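La mesa de la semana: cuencos, bandejas y otras cosas sin recoger

Galería | Mesas con vida

Empezamos esta serie en noviembre, casi sin darnos cuenta, cuando en el blog de Clomis nos dio por mirar las mesas tal como se quedan a media mañana, antes de que alguien pase la bayeta y ponga un jarrón en el centro. A nosotros nos gustan mucho las casas ordenadas (¡de verdad que sí!), pero una mesa recién despejada cuenta poca cosa, y en cambio una mesa con el trapo hecho un gurruño y los cuencos cada uno por su lado tiene bastante más conversación. Así que fuimos guardando fotos, y preguntando a los lectores, y acabamos con más de 80 mensajes de gente que nos hablaba de su mesa con un cariño que no esperábamos.

La entrega de marzo de 2022 va dedicada a la madera clara, que es la que más pedíais. Es una superficie agradecida: le sienta bien casi cualquier color, y cuando encima hay un rojo fuerte o un verde de bandeja parece que lo hayas pensado, aunque lo hayas ido dejando todo según llegabas de la cocina.

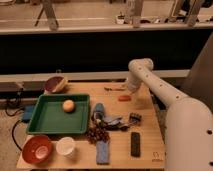 Selección y textos: Equipo de Clomis
Redacción de casa y mesa

La bandeja verde. Rectangular, de plástico, con los bordes levantados y en pendiente, de esas que lo mismo valen para desayunar que para llevar las macetas pequeñas al fregadero. Lleva una sola cosa encima, redonda y de un beige muy pálido, que a nosotros nos hace pensar en un panecillo y a la mitad de la redacción en una pelota. Lo dejamos abierto, que cada cual meriende lo que quiera.

Los dos cuencos. El grande es rojo y brilla por dentro; el pequeño, detrás de la bandeja, guarda el rojo oscuro para el interior y se queda en crema por el borde. No hacen juego y sin embargo se entienden. Si tenéis en casa restos de varias vajillas, probad a juntar piezas por familia de color y olvidaos de que sean iguales, veréis qué alivio.

La taza blanca, al lado del cuenco rojo. Siempre recomendamos tener a mano alguna pieza blanca y sencilla, porque descansa la vista entre tanto color y porque sirve para todo: café, lápices, las cucharillas, un puñado de perejil.

El paño gris azulado. Arrugado, suelto, como caen los paños cuando se les deja en paz. Nosotros somos muy de paños sin planchar (lo hemos confesado ya otras veces) y nos parece que una tela doblada en cuatro al lado de la comida pone un poco nervioso. Hay algo azul tumbado justo delante, una botellita o un mango, y los dos azules se hacen compañía.

Las uvas. Un racimo marrón oscuro, apretado, amontonado a su manera junto a la esquina de la bandeja. Son lo que más miramos de toda la mesa, quizá porque es un tono muy hondo y los rojos y el verde son más alegres. En marzo cuesta dar con uvas que valgan la pena, pero el color se consigue igual con unos dátiles o unas ciruelas pasas en un plato bajo.

El punto naranja, al fondo a la derecha. Una cosita pequeña, de un naranja tirando a rojo, que hace de eco de los cuencos desde la otra punta. Cuando montéis una mesa, repetid el color principal una vez más, lejos y en chiquitito.

Para la próxima entrega buscamos mesas de exterior, de balcón, de patio, de lo que tengáis. Elegiremos 8 y las publicaremos con vuestras palabras, en textos de no más de 600 caracteres, que luego nos emocionamos todos y no hay quien lo maquete.

Categoría: Casa y mesa / Galerías / Madera clara

2 comentarios

brirneo_casa
Yo voto panecillo. Y me quedo con lo del color repetido en pequeño, que tengo un frutero mostaza muy solo y no sabía qué hacer con él. ¡Gracias!

Hsiao
Muy bonito el rojo del cuenco grande. ¿Con la madera tan clara no se notan mucho los cercos? La mía está hecha un mapa y he acabado poniendo hule, con gran disgusto de mi madre.

Clomis © Todos los derechos reservados | Contacto | Aviso legal | Volver arriba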